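The Left One

The trouble with the left one started in October, and Orathai Mahawong was the first to hear about it, because she was the sort of person people told things to before they had decided whether to complain.

"It bites," said the woman on the phone.

"It bites," Orathai repeated, writing it down, as she wrote everything down.

She had been at Plullenard long enough to know that grippers did not bite. They pinched, now and then, if you put your thumb where the booklet asked you not to. But the woman said no, she had let go of the trigger and the fingers had stayed shut, and then a moment later they had shut harder, and there was a mark on her knuckle the shape of a slot.

So Orathai took the early train out to Flilport with a screwdriver roll and a bag of almond cookies (you should never turn up at somebody's home with only a screwdriver). The apartment was up four flights. The work was going on in the bedroom, on the big bed with the straw mat, where the light was good, and there was a great deal of laundry.

She asked them to carry on with the spare pair while she looked over the bad one at the kitchen table, and for a while there was nothing in the place but the rustle of clothes and the small click of yellow fingers closing.
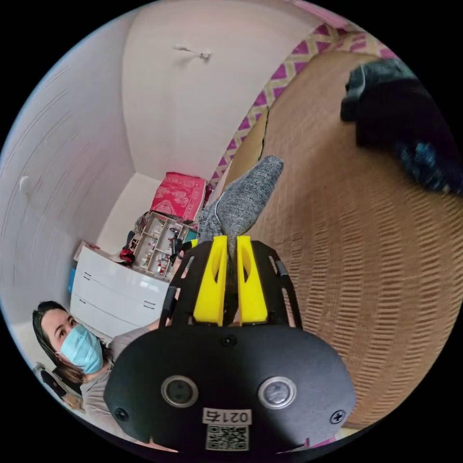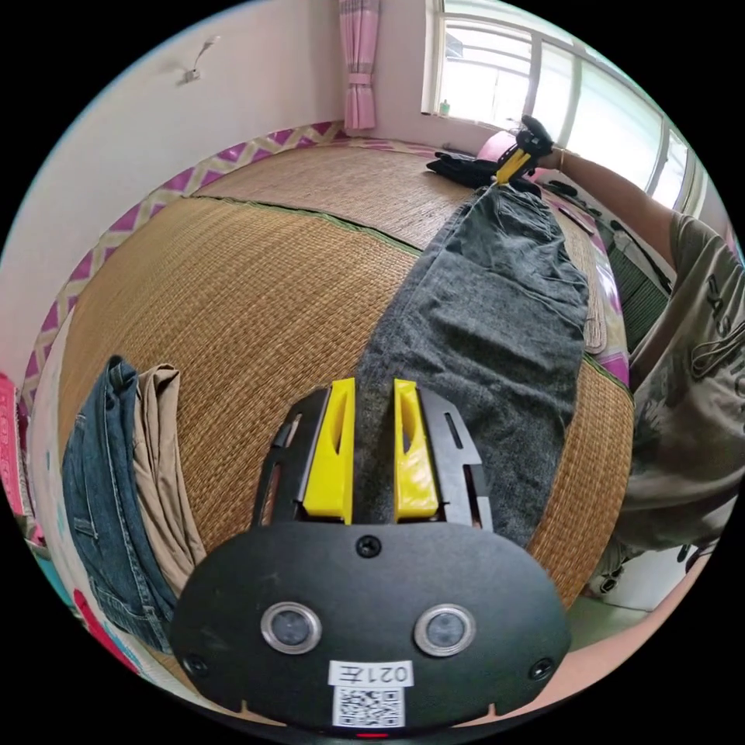
Gray knit in the first, gray denim in the second, with a gripper at work on each.

The bad gripper lay on a dish towel with its housing off. Orathai had expected a worn spring, or grit. What she found was a return pin that had been pressed in a hair crooked, so that nine times out of ten it slid home and the tenth time it caught, and when it came free it came free all at once. She worked the trigger with her left hand and counted under her breath, the way Horațiu Furtună had taught her when she was new and impatient. It caught at 63. It caught again at 102. At 200 it closed on the handle of a teaspoon she had put between the fingers and would not give it back.

"Well," she said to the teaspoon.

She called Horațiu from the landing, where the signal was better.

"How many went out with that pin?" she asked.

He was quiet, and she could hear him turning pages - he still kept the batch book on paper, bless him, though Marcelle Huet had been after him for years to give it up.

"800," he said.

"And how many have bitten anyone?"

"One that we know of. But people don't call, Orathai. They put a bandage on it and go back to the socks."

She thought that was true, and she thought about all those kitchens and bedrooms, all those knuckles. A fault that showed itself every time would have been caught on the bench before lunch. This one had waited politely until it was in somebody's hand.

"Stop them all," she said.

"Marcelle will want to see the pin first."

"Then Marcelle can put her finger in it."

He laughed, and then he stopped laughing, and she heard the book close. He said he would write the notice himself and have it out by four.

When she came back in, the woman had made tea and was holding her sore hand around the cup. She asked if she had done something wrong. Orathai said no, she hadn't, she had done the most useful thing anybody had done all month, and would she like a cookie.

Then she sat down with the small pliers and set about getting the teaspoon back.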